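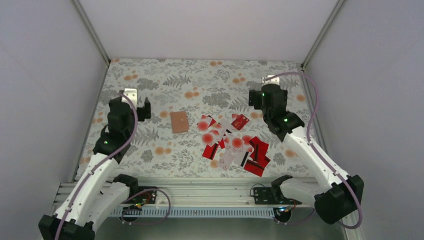

Are the chapters on pain relief going to be ready for the reviewers in December?
Most of them will be. Four of the five are with me in a state I'd happily show anyone, and the fifth (regional blocks in the older patient) needs another three weeks or so of my evenings.

That's the question everyone at Hervieu has been putting to me, so I thought I'd get it out of the way first. The rest of this is my half-yearly report on the handbook, and as usual I've written it the way I'd tell it to you over a cup of tea, Anqi, so please do tidy it before it goes upstairs.

Where the writing has got to

The manuscript stands at 673 pages in double spacing, which is more than we agreed, I know! A good part of that is the recovery room section. When we drew up the plan I thought it would be a short chapter on handing over from theatre to ward, and then I sent the outline to the nursing staff at Jorkomside and they came back with so much good material that it grew into three. I've kept all three for now. If you need me to lose pages I would much sooner cut the history chapter, which I enjoyed writing and which I suspect only I will enjoy reading.

Léonie Tessier has finished the drug tables. She's checked every dose against two separate sources and put the children's doses on their own facing page, so that a tired person at four in the morning can't read across the wrong line. We did disagree about whether to give local anaesthetic limits per kilo only, or per kilo with a worked ceiling beside it. She wanted both, I wanted the page kept clean, and she won. Having tried both versions on the trainees I think she was right.

The reader trial

You paid for a trial of the sample chapters and I'm glad you did. We sent the printed booklet to 155 trainees and ward nurses and had 91 forms back, a better return than I'd feared given that it went out in the middle of rota changes. People liked the short case histories at the head of each chapter. They did not like the boxed summaries, which several of them called repetitive, and one wrote "I have just read this" in the margin beside every single box (fair enough). I've taken out the boxes in chapters two to six and will do the rest as I go.

The other thing that came up over and over was nausea after surgery. We had it tucked into the general chapter on aftercare and readers kept looking for it in the index, not finding it, and giving up. It now has a heading of its own, a page on who is likely to suffer, and a plain table of what to try first and what to try next. I'd like to add a bit on patients who've been sick after every operation they've had, as they often arrive frightened and the booklet said nothing about how to talk to them.

Pictures and permissions

The line drawings from Ostis are lovely but slow. We have the airway set and the spine set, and the arm and shoulder drawings are promised next. I sent two of the spine ones back as the needle angle was wrong, and the corrected versions came within the week, so no complaints there. Permissions for the older charts are nearly done. One rights holder has not answered three letters, and if there's still nothing by the end of the month I'll ask Ostis to redraw that chart from the original figures with a proper credit.

Money

We're inside the budget, though only just. The trial cost less than planned because Jorkomside let us use their print room, and I've put the difference towards the index, which I'd underpriced. There is £200 left in the travel line and I'd like to spend it on one more visit to the pre-assessment clinic at Cillenent. They run their telephone screening differently from anywhere else I've been and I want to sit in for a morning before I finish that chapter.

What I need from you

A decision on page count, please, before I start on the cross-references, as it's miserable work to do twice. Also a yes or no on the travel. And could somebody let me know who is reading the chapter on consent? I have two different names in two different emails and I've sent it to neither.

Léonie is away for the first half of next month, so any queries on the tables should come to me until she's back. I'm at my desk most mornings from half past seven and the phone is on.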